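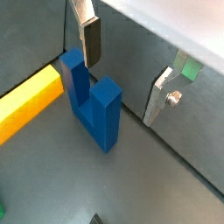

2 min read

I've had a soft spot for chunky shape puzzles since I was small enough to chew them, so when Kanano finally went on the shelf I got a bit carried away (my own set has hardly left the table since!). It's a board puzzle with loose blocks, and the whole idea is to get the blocks down into the cut-outs. Sounds easy. I thought so too, and then I lost most of a Friday evening to it.

The blocks are simple shapes in good strong colours. My favourite is the U, two square prongs with a slot between them, and it'll stand up on its own with the prongs in the air. You can have yours in blue or purple. The blue is a proper royal blue with no shine to it, and I think it looks smashing next to the long yellow bar. The bar is the one everybody picks up first, by the way, me included.

Yolandi Potgieter drew up the shapes for us, and she went through a silly number of versions before she was happy. The one before this was called Mirkov and it was far too fiddly for my fingers. Kanano is bigger and bolder all round, and you can get a good grip on the pieces, even with winter hands.

Now the board, which I love. It's a thick red-orange slab, lighter on top, and the cut-outs go down deep enough to show up a much brighter red. One is like a little plus sign and the other is a big T sort of shape. With the purple U standing in the big one you'll still see red showing round it, so don't go thinking you've finished! 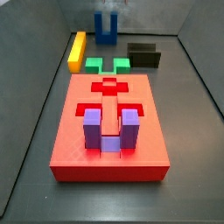

What you get and what it costs

The full set is 300 kroner and comes with the board, the blocks and a cotton bag. If you've already got a Mirkov board at home and fancy moving up, send me a message and I'll do you the new one for 200. Spare blocks are 90 each, any shape, just say which colour you're after.

We've sold 2,805 sets between the Tangen shop and the website, and the only thing people regularly ask for is a harder version. It's coming, it's called Pendudeo, and I've been told to expect it in September.

For cleaning, a damp cloth does the job. Please keep the set out of the dishwasher and off the windowsill in hot weather. Postage gets added at the checkout, or you can pick yours up from the shop in Tangen any time before five.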